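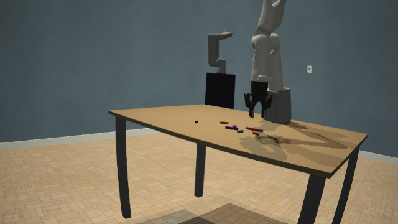
According to the Flinstead shift log, the arm stopped "for no reason at all." The entry is signed Teixeira, who restarted it 6 times before lunch.

Chapter 2. Faults That Look Like Nothing

Arms have reasons. In November the Flinstead arm had a loose encoder plug, and each restart gave it another chance to swing through the guard line – which it took, twice. The repair cost 400 dollars. We begin with the stop itself: what trips it, who may clear it, and what to read first.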